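Quick how-to for getting a court hearing date out of the Pesturley clerk. Written fast between hearings, sorry.

**Before you call**

- Case number. Not the defendant's name, the number
- Which courtroom (there are 2)
- Whether the custody status changed
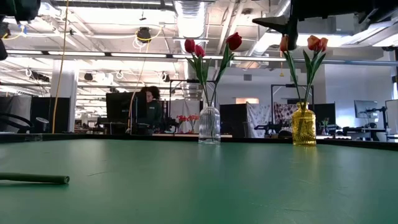

Call the public line after 8. Ask for "next listed date," not "the trial." Different things, they will answer exactly what you ask. Write down the time of teh call.

**If they say nothing's listed**

Check the Nuladex docket page. Search by number, open the last entry, look for "adjourned to." Release orders sit under a separate tab, easy to miss.
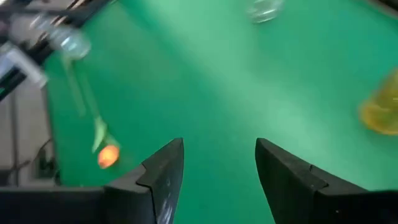
Page 2

Still nothing? Email the defense office. One question per email. Keep it short.

**Writing it up**

Say who told you and when. Released pending a hearing isnt the same as cleared, so keep the charge in the first two lines. 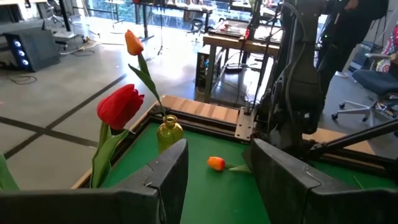 Tinside writes that the release tab lags by a day and you should call again before filing. Fair. Call again, then file.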